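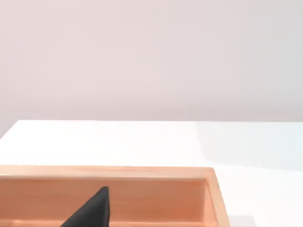
Ticket 1084 — Gripper finger goes through tray floor, Vondorby sim
Project: Vondorby (student sorting project, Hilliscombe robotics club)
Opened by: Kadri Vasiliauskas
Opened: November 18, 2021
Priority: medium
Status: closed

Problem

When the arm goes down into the wooden tray in the simulator, the finger sometimes carries on through the floor of the tray and out under the table. It doesn't stop, and no contact is reported. The render looks normal up to that point. The wrist camera view on this ticket is the one we use for checking: back wall of the tray, right side wall, finger coming in from the bottom.

I ran the pick routine 32 times with the same start position. It went through the floor in 3 of them. The other runs stopped where they should.

Expected: the finger touches the floor, contact is reported, the arm backs off and closes.

Steps to repeat

1. Load the tray world with no blocks in it.
2. Run the pick routine from the home position.
3. Watch the contact log. If it stays blank after the arm has reached its lowest point, you have the fault.

Log

Kadri: First thought was that the tray had been put in at the wrong height. Checked it against the table top and it is right. Moved it up slightly anyway, no change. Moved it back.

Kadri: Turned on the collision shapes in the viewer. The four walls of the tray each have their own box. The floor has one too, but it is very thin, much thinner than the floor in the visual model. Whoever built the tray (me, in March) made the floor box by copying a wall and squashing it.

Olaniyan: Thin boxes are a known nuisance. If the finger moves further in one step than the box is thick, it can be above the floor on one step and below it on the next, and the physics never sees them touch. Try halving the step before you change the model, just so we know.

Kadri: Halved the step. Ran another 32, none went through. It is painfully slow on the club laptops though, so I don't want to leave it like that.

Olaniyan: Agreed. Put the step back and make the floor box thicker. Grow it downwards so the inside height stays the same.

Kadri: Done, but now the tray jumps when the world loads and ends up crooked on the table. The thicker box was sticking into the table top.

Olaniyan: Fix the tray to the table. We never need it to slide in this task.

Kadri: Fixed joint added. Tray stays put. Step is back to the old value.

Kadri: Left it running over lunch. 243 runs, no fall-through, contact reported every time. One run was stopped early by the joint limit check — that is a separate thing and I have opened another ticket for it.

Olaniyan: Does the Clovora branch use the same tray file? If so, it needs the fix too.

Kadri: It does. Copied the new file across and ran it a few times there. Seems fine.

Cause

Collision box for the tray floor was too thin for the speed of the descent at the normal time step.

Fix

Floor box made thicker, downwards only. Tray joined to the table with a fixed joint. Visual model not touched, so the camera pictures we had already saved still match.

Left to do

Add a line to the build notes about minimum thickness for floors and shelves. The bin model for the second task was made the same way as the tray and hasn't been checked yet — Kadri to look at it before the next club session.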